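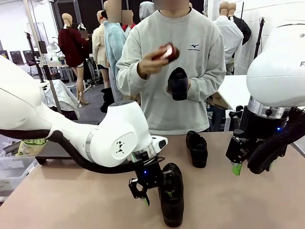 Cell Notes: Cables, Fingertips and a Very Long Morning with Shoes

I promised in the May issue that I'd write up how we look after the two-arm cell, and then I didn't, so here goes. It's the Ezzat cell, the one that does the shoe handling, and I've been the one fussing over it since the Handis job moved upstairs.

First, the cables. If you've only ever walked past, you may not have noticed how much cable an arm like this drags around with it. The left arm has a thick black one that runs along the underside and loops down before it comes forward under the wrist, and the right one has a corrugated cable that coils around the side of the arm and heads down toward the table. Both need slack, and both will find something to snag on if you give them too much! My habit is to drive each arm slowly to its farthest reach, then fold it all the way in, and watch the cable the whole time (the cable, please, I know the gripper is more fun to look at). I moved one tie on the left arm by 22 mm last week and the tugging I'd been grumbling about stopped. One tie. I'd already reread half the manual.

Then the fingertips. The bright green pads are the part that touches the shoes, so they're the part that gets grubby. Dark uppers are the worst for it, or at least they hide what they leave behind until you wipe a pad and see your cloth. I wipe them with a damp lint-free cloth before the first run and again after lunch, and I swap them at 300 hours whether they look tired or not. Please stop putting the old ones back in the drawer with the new ones. I've labeled the drawer. I've labeled it twice.

Teaching the grasp took most of the morning. We wanted the shoes standing up on their heels, toes in the air, so the gripper could come down at an angle and press a fingertip against the side. It's a fussy pose, and a small change in where the pad lands makes the shoe want to turn. We kept the starting spot close to the front edge of the table, which suits the left arm, and it makes swapping shoes from the far side a stretch but a manageable one. House rule, same as ever: both arms paused before anybody's hand goes over the tabletop. I don't care how quick you are.

We used black shoes first and then brought in a dark red one for a change of color. If you're planning a session, bring more than one color and bring the pairs together. I spent far too long hunting for a left shoe.

Recalibration is next on the list. The wrist joint is the place I check first: wipe the silver ring, look at the small markings on it, run the Clora zero routine, and write the result on the sheet. The sheet is still paper. The Susumden logger threw error 941 again on the second try, and a restart cleared it, but I'd like to know what it's complaining about. If you've seen that one, drop me a note before you clear it and tell me which arm was moving.

Spare pads are on order, along with a bag of the wider cable ties. The cell is booked out for the shoe work until 12/19/23, and after that there's a free slot if anyone wants to try sweaters. Come and find me in room 73, and bring your own cloth.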